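Parnbridge Shared Workshop list
Subject: Re: two arms, one table, cloth handling
Date: 11/8/18

Somebody on the list wrote:

> How are you getting two arms to work over the same cloth without them
> smacking into each other? Mine share a bench at home and I've had to
> tape a line down the middle. Also, what fingers are you running? I
> printed the stubby ones from the Berhe files and they can't pick up
> so much as a sock.

Ha, I had the tape line too! Mine lasted until July and then I got sick of it, because every interesting thing you want to do with cloth happens right on top of the line.

What I do now is pretty dumb but it works. Each arm asks for the middle of the table before it goes in, and if the other one already has it, it backs up and waits. The asking part is a little script on the Horamley board (53 lines, most of them comments to myself) and I'm happy to post it if you promise not to laugh. The waiting arm parks low with its fingers open, so it's ready to go the second the other one clears out.

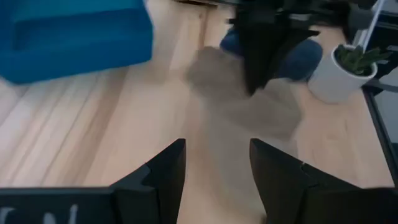

The thing that bit me was speed. I had both arms set to 800 on the Darkar controller, which is whatever unit Darkar thinks it is (the manual says one thing and the config screen says another), and at that rate the wrist view smears so badly that my edge finder just gives up. Dropping it to 712 for the last part of the approach made a huge difference. I tried going slower still, but then a fold took so long that I'd wander off to get coffee and miss the part I wanted to watch.

On fingers: yeah, the stubby Berhe ones are no good for fabric, I threw mine in the parts bin. You want something long that comes to a narrow end, so it can get under a fold and pinch. And pinch near the top edge of the cloth if you can find it. Grab the middle and you get a blob with no corners showing, and then the second arm has nothing to go for. If you get the edge, at least part of it hangs flat and you can work with that. 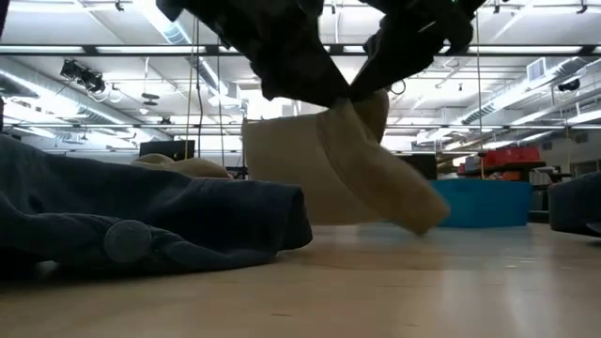 I'm still losing the fight with the heavy stuff, though. The thin tan cloths I can get hold of most of the time now, but anything thick and navy just bunches up and the gripper skates right over it. I've got the close force at 90 and I don't love the noise it makes up there, so I'm not going higher until I've looked at the gears. If anybody has stuck rubber or heat shrink on their fingertips I'd really like to know what kind, and whether it peels.

One more thing before I forget: keep your wrist cable on the outside of the arm, all the way down. I ran mine on the inside because it looked neater and it got caught the very first time both arms went for the same cloth. New connector, whole evening gone, lots of bad words.

Script goes up tonight if I can find the version that has the timeout in it. The one without the timeout will let both arms sit there being polite to each other forever, so don't use that one if you've already grabbed it from me!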